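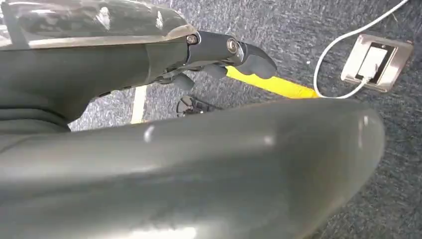 Card picking: planner keeps choosing the wrong slot

slotmachine_ed
Posted 19/10/2024

OK, I've been at this since July and I need other eyes on it. The job is pulling one card out of a tiered rack with a dexterous hand. Planning is Gridach, perception is our own node on top of Prutau. Head camera finds the rack, wrist camera refines the card pose, then we close the loop for the last stretch.

Rack pose is great. Card pose is a mess! All the cards carry the same print, so the feature matcher happily locks onto the neighbor one tier down, and the arm goes after that one with total confidence. Out of 11 logged attempts, 8 picked the wrong target. I tried tightening the inlier threshold and it just made everything slower.

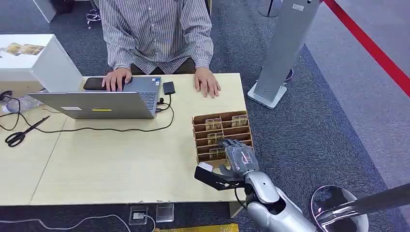
Kayode Adebisi
Stop matching on the artwork. You already trust the rack pose, so assign every detection to a slot from geometry and use the print only to refine the angle. Identical texture will beat any threshold you set.

slotmachine_ed
Yeah, fair, but the slots are close together and the upper cards overlap the lower ones from the wrist side. Here's what the refiner has to work with:
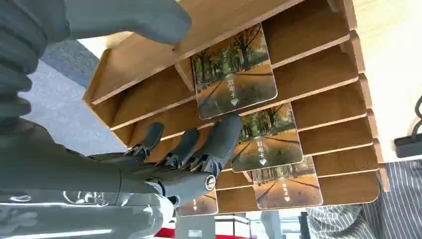 Wrist view at the rack, same autumn print on every card.

grumpy_jacobian
Disagree with Kayode. Slot assignment is only as good as your hand-eye calibration, and I'd bet that's the real bug. How old is yours?

slotmachine_ed
Redid it this week with 3,544 frames. I did find one ugly thing, though. The self-mask was built from an old arm model, so part of our own shell was leaking into the matcher – 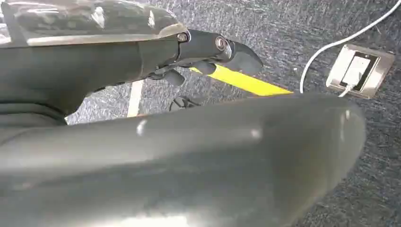 – and it was getting features off the reflections on the casing, which move with the room lights. With the mask padded out I'm down to 2 bad picks on the same set of poses. Trying slot assignment next.

Kayode Adebisi
Do the slots before you pad it any more. A fat mask eats the fingertip area, right where you need the card edge.

grumpy_jacobian
Still say calibration. Post the residuals.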